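Keeping the branch open: an interview with the Head of Lending Services at Gronow Libraries

December 5, 2019

Gronow Libraries runs nine branches across the town and its outlying villages. In February the service brought its smallest branch, at Relleck, back into full-time use after a long period of reduced hours. The Head of Lending Services spoke to the members' bulletin about the reopening, the new lending scheme for games and puzzles, and the plans for the year ahead.

The decision to restore the hours at Relleck was taken after a survey of residents. Of the 141 households that replied, 107 said that they would use the branch more often if it were open on weekday evenings. "We had expected support for longer hours, and we had expected it to come mainly from parents," the Head of Lending Services said. "What we had underestimated was the number of people who work in town and get home after half past five. For them the branch had in effect been closed for years."

The branch now opens until eight on three evenings each week. Two members of staff were moved from the central library and a third post was advertised locally. Asked whether the central library had suffered as a result, the Head of Lending Services replied that the enquiry desk there now closes an hour earlier on two days. "We have had complaints about that, and they are fair complaints. I would prefer to have both. The budget we were given allowed for one."

The interview turned next to the stock. Relleck holds nearly 3,000 volumes, a small collection by the standards of the service, and much of it had not been reviewed for a long time. Staff went through the shelves during the winter and withdrew titles that were damaged or out of date, in particular travel guides and books on household law. Large print and local history were kept almost in full. "Local history does not go out often, but it is read in the building," the Head of Lending Services explained. "If you judge it by loans alone you will throw away the shelf that people value most."

Reservations from other branches are now delivered by van each morning. The contract for the van was renewed with Estum, the carrier that has served the outlying branches for some time, and a second stop was added at the school on the Covura road. Members at Relleck can expect a reserved book within two working days if it is on the shelf elsewhere in the service. Books that must be brought in from outside the area take longer, and a charge applies.

The lending scheme for games and puzzles began at Relleck and has since been taken up by four other branches. Members may borrow one item at a time for a period of 30 days. Jigsaws, board games and boxed peg games are included, and there is a small number of construction sets for younger children. The Head of Lending Services was frank about the practical difficulties. "Pieces go missing. We knew that they would. The contents are checked at the desk when an item comes back, and if something is absent we write to the member before we do anything else. Most of the time it is under the sofa."

No fines are charged for lost pieces in the first instance. Where a set can no longer be used, the member is asked to pay half the cost of replacing it. The service has also asked residents to donate games in good condition, and gifts may be handed in at any branch during opening hours. Sets with small parts are labelled with a suggested age and are kept behind the desk.

Some members have questioned whether a library should lend games at all. "I have had that letter several times," the Head of Lending Services said. "My answer is that the money spent on books at Relleck this year is higher than it was last year. The games were paid for from a separate grant. I would also say that a good many of the families who came in for a game had not held a library card before, and they now borrow books as well."

On the subject of the building, there was less to report. The roof over the reading room was repaired in the summer, but the heating remains unreliable and the rear entrance has no ramp. An application for the ramp has been submitted and a decision is expected in the new year. Until then, members who use wheelchairs are asked to enter from the car park side, where the bell is answered by staff.

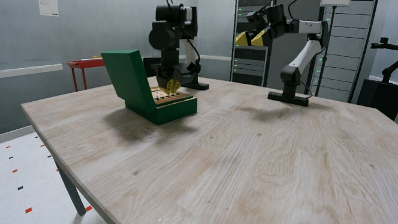
The Head of Lending Services also confirmed that the evening hours at Relleck will be kept for at least a further year, and that members will be consulted before any change is made to them. Comments on the present timetable may be left at the desk in any branch or sent by post to the central library.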